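Bench notebook, 18 April 2019
Sourdough starter trials, flour comparison, continued

Long day, and a nice one. I fed all the jars at half past eight, then sat down with coffee and read back through the March pages, which I should do more often (my handwriting was a good deal better in March). The plan is still the same: one mother starter, split evenly, each jar on a different flour, and we watch how high they climb and how they smell. Samuele Guerra brought in a new sack of the Brumberg rye yesterday, so that one finally gets a proper run.

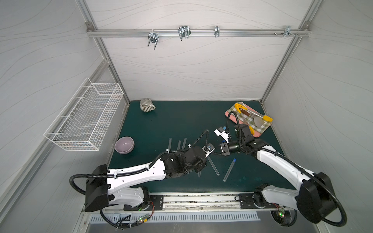
Feeding and rise

Every jar got 60 grams of flour and 60 grams of water, with a spoonful of the mother stirred in well. The rye was off like a shot, as rye always is, and had doubled in 6 hours with a lovely domed top. The Lornbridge white took its time and was still creeping up when I went home. I marked the levels with rubber bands again — simple, cheap, and I can read them from my chair.

The shelf thermometer said 23 degrees C most of the day. It dipped when somebody propped the hall door open after lunch, and I think the whole wheat noticed, though I may be imagining things, because I get fond of these jars and start giving them feelings.

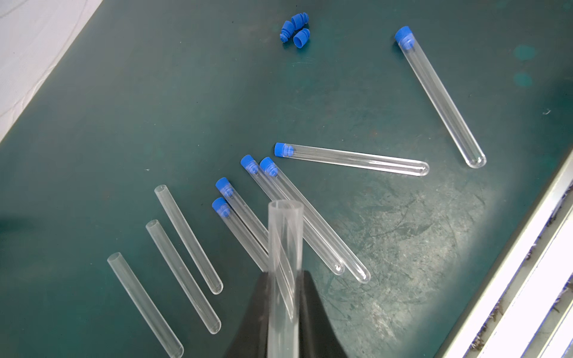
The smell notes are harder. I wrote "yogurt" for the rye and "green apple" for the white, and then So-ying came by, put her nose in both, and said she would swap them around. We tried again with our eyes closed and agreed on the rye at least. I would like us to settle on a short list of words before the next round, so that my "sharp" and her "sharp" mean the same thing on paper.

For the bake I used the plain loaf recipe, with the salt held back for the first half hour. The dough from the rye jar was sticky and I added a little more flour to the board than I meant to. Please remember that when you look at the crumb.

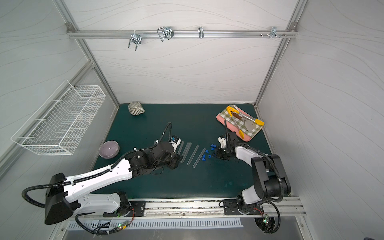
Two of the loaves opened up nicely along the slash and the third split down the side, which I put down to my shaping. I'll keep a slice of each in a paper bag for tomorrow, when the flavor will have settled and we can be a bit fairer about it.

Still to do: feed again every 12 hours through the weekend, scrub the old rubber bands, and ask whether we can have the lower oven to ourselves on baking days. I also want to try one jar much stiffer, with half the water, to see if it keeps its strength longer.

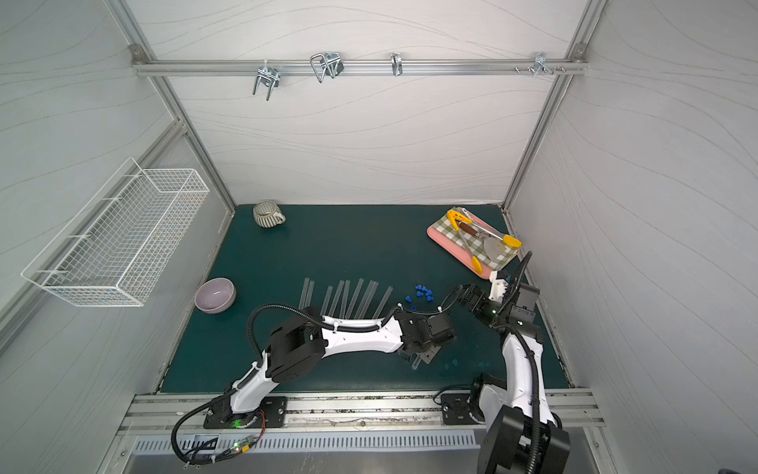 Decha Rojanasak wrote in the margin that a stiffer jar will look slow on the rubber bands even when it's perfectly lively, and that I should judge it by the dough it makes. Fair point, and I'll set one aside tonight and bake from it alongside the rye.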